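Wedirov Two-Arm Bench Kit: Data Card

Maintained by Malou Juhl, Drarnier
14 shares · 3 comments

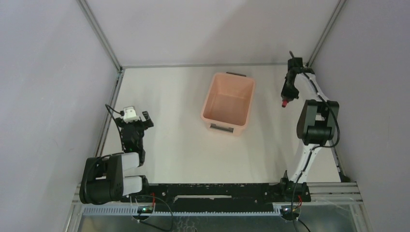
The Wedirov kit is supplied to schools and small laboratories that wish to record bench tasks performed with two arms. This card covers the recordings delivered with the kit and the terms on which they may be used.

Contents
The August release holds 1104 recordings of bin handling. A further 200 are held back for testing and are sent on written request.

Setup
Fasten both arms to the front rail before connecting power. Run the Gukine check program once after each move of the bench. Arms returned for repair must be shipped with their grippers attached.

Known limits
All tasks were recorded at a single site under fixed lighting. Results on other benches may differ. Bins with lids are not covered.

Support
Service requests are handled by Damián Nava and answered within 16 working hours. The standard service plan ends after 2000 hours of operation and may be renewed once.

Comments (3)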